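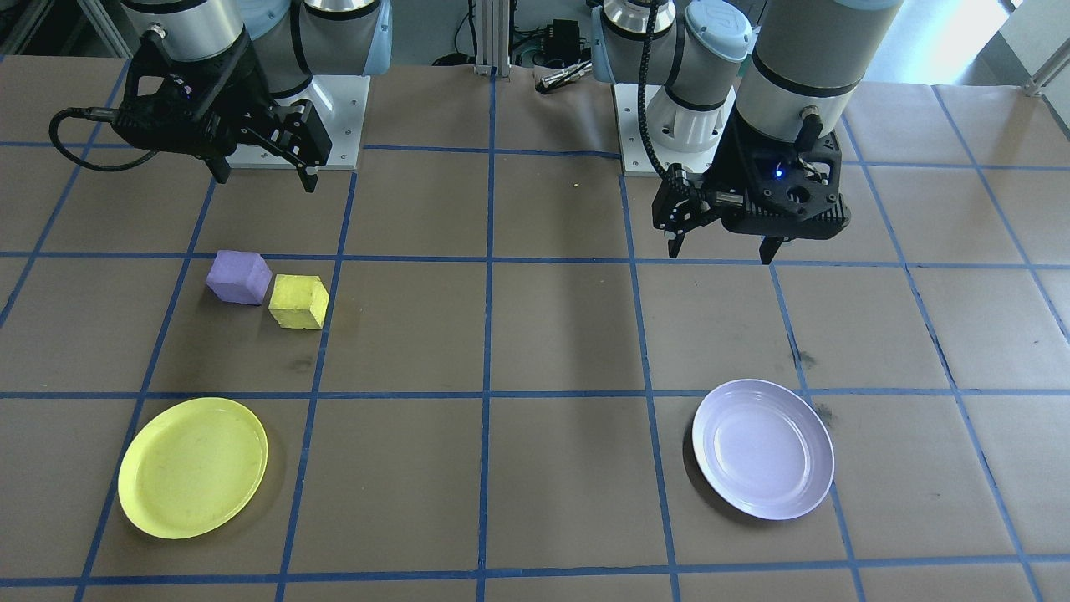 12월, 오후 작업 기록.

어제 밤에 갈아 붙인 크라프트지가 아직 살짝 들떠 있어서 모서리를 한 번 더 눌러 붙이고 시작했다. 파란 테이프 격자는 그대로 쓰기로 했다. 한 칸의 변 길이를 다시 재지 않은 이유는 지난주 값으로 돌린 캘리브레이션의 잔차가 허용치 안에 있었기 때문이다. 종이를 갈 때마다 격자를 새로 재는 것은 시간 낭비라는 게 우리 조 의견이고, 지도 쪽에서는 반대한다. 이번 학기 안에 결론이 날 것 같지는 않다.

과제는 Fivbridge 학생 프로젝트의 2단계다. 폼 큐브 두 개(보라, 노랑)를 식기로 옮기는 단순한 집고 놓기이고, 채점은 성공률과 평균 사이클 시간으로 한다. 과제 이름은 작년 조가 붙인 Cavalcanti를 물려받았다. 뜻은 모른다. 저장소 이름도, 로그 폴더 이름도 전부 그렇게 되어 있어서 바꾸면 스크립트가 깨진다.

오늘 목표는 세 가지였다.
1. 목표 60회 시행을 한 설정으로 끊김 없이 채울 것
2. 그리퍼 닫힘 폭 보정값을 확정할 것
3. 양팔 대기 자세에서 손목 케이블 여유를 점검할 것

3번부터 했다. 대기 자세에서 손목 마지막 축을 양방향으로 천천히 돌려 보고 케이블이 당겨지기 시작하는 각도를 적었다. 왼쪽 팔은 여유가 충분하다. 오른쪽은 한 방향으로 먼저 당겨진다. 소프트웨어 관절 한계를 그만큼 좁혀 두었고, 고정 위치 변경은 다음 주로 미룬다. 한계를 좁히면 경로 계획기가 가끔 팔꿈치를 반대로 접는 해를 고르는데, 시드 자세를 고정하니 재현되지 않았다.

2번은 예상보다 오래 걸렸다. 폼 큐브는 눌리기 때문에 닫힘 폭을 실제 변 길이에 맞추면 들어 올릴 때 미끄러지고, 너무 줄이면 놓을 때 손가락에 붙어서 따라 올라온다. 붙는 경우가 더 골치 아프다. 로그에는 성공으로 찍히는데 물체는 엉뚱한 데 떨어져 있다. 닫힘 폭을 한 단계씩 바꾸면서 조합마다 7회씩 집어 봤고, 가장 좁은 값과 가장 넓은 값을 버린 뒤 남은 것 중 가운데 값을 택했다. 통계라고 부를 수 있는 표본은 아니다. 다만 보고서 마감이 있으므로 이 값으로 고정하고 설정 파일에 주석을 달았다. 여는 속도도 같이 낮췄다. 붙어 올라오는 현상은 폭보다 여는 속도에 더 민감한 것 같다. 이 부분은 따로 실험을 짜야 한다.

접근 높이도 건드렸다. 기존 값은 빈 종이 위에서만 검증된 것이라 테두리가 있는 식기 위에서는 여유가 모자란다. 놓는 지점의 접근 높이를 집는 지점과 분리해서 별도 파라미터로 뺐다. 처음부터 그렇게 했어야 하는 구조인데 작년 코드가 둘을 한 변수로 묶어 놓았고, 우리도 석 달 동안 그냥 썼다. 분리하고 나서 단위 테스트 두 개가 실패했고, 둘 다 테스트 쪽이 옛 변수명을 참조하고 있었다. 고치는 데 몇 분, 찾는 데 한 시간.

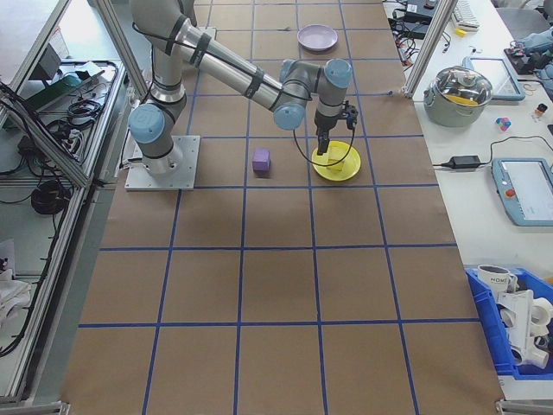
놓는 동작의 시퀀스는 다음과 같이 정리했다. 목표 위 접근점까지 관절 이동, 접근점에서 놓는 높이까지 직선 하강, 정지 대기, 열기, 같은 직선으로 상승. 하강 구간의 속도는 이동 구간의 절반 이하로 제한한다. 정지 대기를 넣기 전에는 열림 명령이 하강이 끝나기 전에 나가는 경우가 있었다. 통신 지연 때문이라고 생각했는데, 타임스탬프를 맞춰 보니 제어기의 도달 판정 허용 오차가 너무 컸다. 허용 오차를 줄이고 대기를 짧게 넣는 쪽으로 정리했다. 사이클 시간은 조금 늘어난다. 채점표에서 성공률 비중이 더 크므로 손해는 아니다.

1번은 반만 됐다. 연속 시행은 39회째까지 갔고 거기서 인식 쪽이 멈췄다. 에러 코드는 1343. Flandstead 매뉴얼의 표에는 이 번호가 없다. 앞뒤 번호가 전부 프레임 버퍼 관련이라 같은 계열로 추정만 한다. 프로세스를 재시작하니 정상으로 돌아왔고, 메모리 사용량 기록을 켜 둔 채로 다시 돌렸지만 재현되지 않았다. 재현되지 않는 오류를 보고서에 어떻게 써야 하는지 조 안에서 의견이 갈렸다. 나는 발생 시점과 직전 로그를 부록에 그대로 붙이자는 쪽이다. 중간에 끊긴 기록은 집계에서 빼고 처음부터 다시 채우기로 했다. 이어 붙이면 같은 설정이라고 주장하기 어렵다.

노란 물체와 노란 식기의 조합에서 인식 여유가 적다는 점도 기록해 둔다. 색상만으로 분할하면 두 영역이 합쳐지는 경우가 나온다. 물체를 집은 뒤에는 그리퍼 위치로 추정하면 되니까 놓기 자체에는 지장이 없지만, 놓은 다음 성공 여부를 자동 판정하는 단계에서 문제가 된다. 지금은 사람이 보고 체크한다. 채도 임계값을 조정해서 버티거나, 깊이 값을 같이 쓰거나. 깊이 쪽이 맞는 방향인데 식기 안쪽에서 값이 비는 픽셀이 많다. 오후 네 시가 지나면 창으로 들어오는 빛이 바뀌어서 색 임계값도 같이 밀린다. 블라인드를 치고 찍은 세트와 안 치고 찍은 세트를 섞지 말 것. 지난번에 섞었다가 이틀치를 버렸다.

양팔 동시 동작은 오늘 시도하지 않았다. 작업 영역을 격자 열 기준으로 나누고 한쪽이 경계 열에 들어가면 다른 쪽이 대기하는 방식까지는 시뮬레이션에서 돌아간다. 실기에서는 경계 열 점유 신호를 누가 언제 해제하는지가 정해지지 않았다. 상승이 끝난 시점이 안전하고, 열기가 끝난 시점이 빠르다. 우선 안전한 쪽으로 구현하고 시간은 나중에 줄인다.

Gromurer 대회 참가 신청은 조 전체 동의로 넣었다. 규정집을 읽어 보니 물체 배치를 심판이 시작 직전에 바꿀 수 있다고 되어 있다. 지금처럼 시작 칸을 미리 정해 두는 코드로는 못 나간다. 시작 위치를 인식 결과에서 받도록 바꾸는 작업이 최우선이 됐고, 내가 맡았다.

내일 할 것
- 시작 칸 하드코딩 제거
- 60회 연속 시행 재도전, 메모리 로그 켠 상태로
- 여는 속도 실험표 작성
- 오른쪽 팔 손목 케이블 고정 부품 주문 여부 확인
- 설정 파일 백업. 오늘 것은 이미 올렸음

종료 전에 두 팔 모두 대기 자세로 보내고 전원을 내렸다. 종이에 생긴 자국은 인식에 영향이 없어서 교체하지 않는다.

분류: 로봇 실습 일지 > 학생 프로젝트 | 태그: 집고 놓기, 그리퍼, 양팔, 캘리브레이션

이 글 인쇄하기 | 이메일로 보내기

문의는 게시판 이용 | © Fivbridge 학생 프로젝트 일지 | 맨 위로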